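An afternoon at the Grodivdale hawk and owl centre

The centre opens its working side to visitors once a year, in November, after the flying displays have finished for the season. I went up on the morning coach and got there a little after ten. It stands at the top of Grodivdale, past the reservoir, and the last mile of road is single track with passing places.

Most of what the public normally sees is a lawn with benches round it. On the open day you go behind that, through a gate by the feed store, to the hospital block and the long flight pens. We were split into groups of 12 and given a guide each. Ours was Hermenegildo Tovar, who has been at the centre nine years and runs the release work.

He began with the hospital. Buzzards are the most common patients, followed by tawny owls, and nearly all of them come in from roads. An owl follows a vole across the verge and doesn't see the van. The injuries are mostly to the wing and the eye. A wing can often be pinned, but a bird with one bad eye has a harder time of it, as it has to judge distance to catch anything at all. Each bird gets a number on arrival. The latest on the board was 3711, a female kestrel found in a farmyard with a broken toe.

The room was warmer than I expected and smelled of disinfectant and raw chick. We were asked to keep our voices down and stay behind the yellow line.

From there we went to the pens. The largest is called the Van Beek pen, after the family who gave the land, and it bends in the middle so that a bird has to turn in flight. Two buzzards were in it. One sat on the far perch and did nothing for the whole visit. The other went up and down the length of the pen and landed badly twice. Tovar said it would need another month.

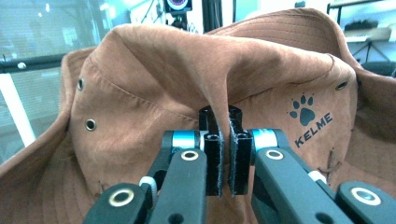 Out on the hill

After lunch (soup and a roll, included in the ticket) anyone who wanted to could walk up to the release site on Piltano Edge. It is a steady climb on a stony path and took us just under an hour. The wind was strong at the top and several people turned back at the second stile.

The site is a wooden hut on legs with a hatch at the front. Young birds are fed inside it for a fortnight, then the hatch is opened and food is left on the roof until they stop coming for it. Seven went out this year. Five were still being seen locally in the autumn. One was found dead under a power line, and the other has not been recorded.

While we stood there a wild peregrine came over from the quarry side and went for a flock of woodpigeons above the plantation. It missed on the first stoop, climbed, and came in again lower down, behind the trees. We didn't see how it ended. A pair of ravens followed it, which Tovar said they often do in the hope of a share. He has watched them push a peregrine off a kill on that same slope.

I asked whether the released birds lose out to the wild ones. He said some do. A buzzard that has been in care for months is slower to give ground, and gets hurt, or gives ground too easily and goes hungry. They try to release well away from nests for that reason.

Back at the centre there was a short talk on leg rings in the barn, and a table selling calendars and Flakodico bird food. The talk overran and I missed the question session to catch the last coach at half past four.

Practical notes: tickets have to be booked ahead, and groups fill up early. Dogs are not allowed anywhere on the site. The hospital and pens are level and fine for wheelchairs, but the hill walk is not. Bring gloves.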